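Flunotix
Tables and Work Surfaces > Folding Tables > Bisby Square

Bisby Square Folding Table, Marble-Patterned Top

Product code: 1454-SQ
Finish: marble pattern, gloss
Availability: in stock at the Fendow depot

Overview

The Bisby Square is a single-person or two-person folding table for dining, food preparation, craft work and general indoor use. The top is supplied fixed to its folding frame. No assembly is needed. The table can be used singly or in groups, and all tables of the same finish share the same top height.

The Bisby is intended for rooms where furniture has to be cleared between uses: dining areas, training kitchens, meeting rooms and halls with limited storage. It is not rated for outdoor use and must not be left in standing water.

Specification

Top shape: square
Height in use: fixed, not adjustable
Surface: gloss, printed marble pattern
Edge: coloured band, applied to all four sides
Frame: steel, folding, dark finish
Feet: push-on caps, replaceable
Maximum evenly spread load: 200 kg
Recommended clear floor area per table when seated on two sides: 1,125 mm from each seated edge
Guarantee: 3 years on frame, one year on top and edge band

Surface and finish

The pattern is printed and sealed under a gloss coat. It varies from top to top, and veining is not matched between tables. Buyers who need a close match across a row should order the full quantity at once and state this in the order notes. Tops from separate orders may differ in the strength of the veining.

The gloss coat reflects overhead lighting. Under strip lights or near uncovered windows, glare may be noticeable from a low seated position. The same model is available in a matt finish under the name Odera Square, with an identical frame.
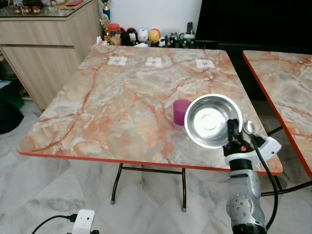 Colour reference for the marble finish is pale grey and cream with salmon-orange veining. The edge band is red-orange and is the same on every table in this finish, so that two tables stood near each other read as a pair even where the veining differs. Metal tableware such as a stainless steel bowl may be placed directly on the top, but should be lifted and not dragged. Small paper labels taped in a row near the far edge, as on the table shown, are a workable way of marking positions on the surface. Use low-tack tape for this and peel it back slowly at a shallow angle. Tape residue can be removed with warm soapy water and a soft cloth. Do not use a scraper.

Frame and feet

The legs fold flat against the underside of the top. A horizontal crossbar joins the legs low down and serves as the lifting point when the table is folded. Each foot has a grey cap, which protects hard floors and limits sliding. Caps should be inspected at regular intervals and replaced when the base has worn through to the metal. Replacement caps are sold in sets under code 1454-FC.

On smooth tile the table should be lifted into position. Pushing it across the floor loads the leg joints sideways and will loosen the pivots over time. On uneven floors, fit a thin packing piece under the short leg. Do not bend the frame to correct a wobble.

Setting up

Lay the folded table on its edge on a clean floor, with the legs facing you. Open the legs fully until the catch engages. Check the catch by hand. Stand the table upright using the crossbar and one side of the top. Apply light downward pressure at the centre before placing anything on the surface.

To fold, clear the top, turn the table on to its edge, release the catch and bring the legs together. Keep fingers clear of the pivots. Two people are advised where the table is being moved up or down stairs.

Heat, water and cleaning

The top resists cold and warm liquids. Pans taken directly from a hob or oven must stand on a trivet. Heat marks in the gloss coat are permanent and are not covered by the guarantee.

Wipe with a damp cloth and dry at once, paying attention to the joint between the top and the edge band. Mild washing-up liquid is suitable. Cream cleaners, wire wool and bleach will dull the finish. Strongly coloured foods such as turmeric and beetroot should be wiped up within the hour.

Storage

Store folded and upright, top to top and frame to frame, with a sheet of card between facing tops. Do not stack flat. The storage area should be dry and unheated or lightly heated. Prolonged contact with a radiator may cause the edge band to lift.

Lifted edge bands can be returned to the Fendow depot for re-bonding. Carriage is payable by the customer after the first year.

Related items

Odera Square, matt finish: code 1454-OD
Bisby replacement foot caps, set: code 1454-FC
Bisby storage trolley, upright type: code 1454-TR
Edge band repair kit, red-orange: code 1454-EB

Ordering

Orders placed before noon are normally dispatched on the next working day. Tables are packed singly in card with corner protectors. Check the corners and edge band on delivery and report any damage before signing. Claims for transit damage cannot be considered once the packaging has been disposed of.

Page last revised: February 1, 2020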